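About Podar Records

Podar is a small reissue label with a shop attached, or a shop with a label attached, depending on which of us is doing the tax return. We put out old soul, folk and dance-band recordings that went missing the first time round, usually for reasons that had little to do with the music. A distributor went broke. A singer got married and moved to the coast. Somebody's brother-in-law left the masters in a garage.

The label was started by Kamran Vahidi and Farhad Kiani, who met while bidding against each other for the same box of singles at a church hall sale. Kamran won. Farhad has been reminding him ever since that he overpaid, and that side B of the best one was scratched. They decided it would be cheaper to be in business together, a theory we are still testing.

Our first release was a collection of songs by the Esfahani Sisters, who cut 2 singles for a label called Inen and then went back to teaching school. We pressed 400 copies. Farhad thought this was far too many and Kamran thought it was nowhere near enough, and for most of that first winter Farhad looked like the clever one. Then a late-night radio host played the slow one twice in a row, and the boxes in the hallway began to go down. People still write to ask for it. We're sorry, we don't have any, and no, Kamran won't sell his.

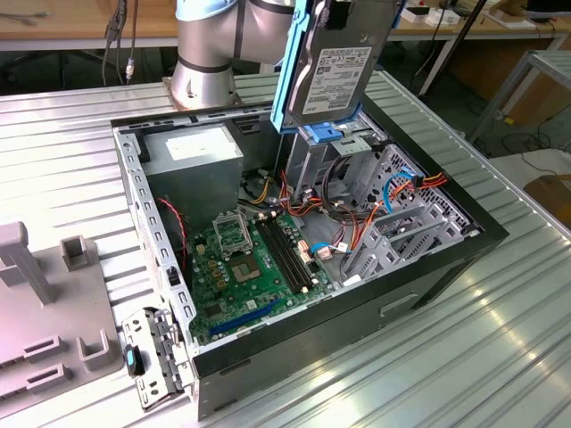
We work from original tapes where they exist and from the cleanest vinyl we can borrow where they don't. We take out the clicks and leave the room alone. If the drummer coughed, you'll hear the drummer cough. Every record comes with proper notes, written by Farhad and then made shorter by Kamran, and every artist or family we can find gets paid before we do. Finding them is the slow part. The Pisus Quartet took us two years and a great many phone calls to people with similar surnames, all of whom were very nice about it.

The shop is open from 11 in the morning, or when Farhad has found a park. We buy collections, though we'd ask you to ring before bringing in your uncle's brass band LPs. We've met your uncle's brass band LPs.

If you played on something, or your mum did, and you'd like to see it back in print, come in or drop us a line. Demos of new music are better sent elsewhere. We're a bit behind, and have only got as far as 1974.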